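Flilex questions and answers

Flilex is the planning and control software we write for sorting mixed objects out of a tray and into boxes. Marwan Hijazi looks after perception, Jhosep Marulanda looks after motion, and both of them read the mailbox. Last changed March 2020.

What sort of clutter do you test on?

Toys, mostly! Balls of every kind, spiky rubber things, knitted cloths that drape over whatever is underneath. Cloth is our favourite trouble, as it hides edges and looks different every time you drop it.
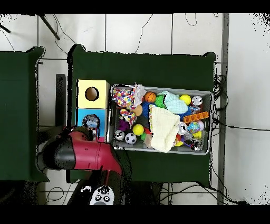
Does the planner need a 3D model of each object?

It works from depth and colour alone. The grasp finder (we call it Sutiveo) scores up to 300 candidate grasps per view and passes the best to the motion planner, so you can throw in something new without scanning it first.

How quickly does it replan?

A full replan takes 370 milliseconds on our desktop machine. Jhosep wants it lower and has a branch that reuses the last path - it's lovely when it works, and it still gets confused if the tray is nudged.

Can it cope with see-through things?

Getting there. Depth cameras tend to look straight through thin plastic, so version 2 adds a colour-only check which looks for creases and highlights. A crumpled clear bag held in the fingers is a really good test, because the planner also has to allow for the part that hangs down when it passes over the boxes. 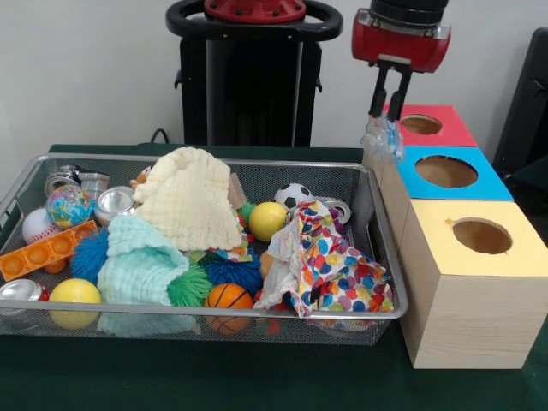 Setting up and logs

Where do I put my camera calibration?

In the Zaturmont folder, next to the arm settings. Restart the perception process afterwards, or it'll carry on with the old numbers.

Can I replay a run without the arm?

Yes, and please do! Štěpánek, our log viewer, steps through every grasp score and planned path. We keep nearly 3,000 logged picks for this and rerun them before each release.

Which arms are supported?

Any arm that accepts joint positions over our driver layer. Velocity control is planned for October.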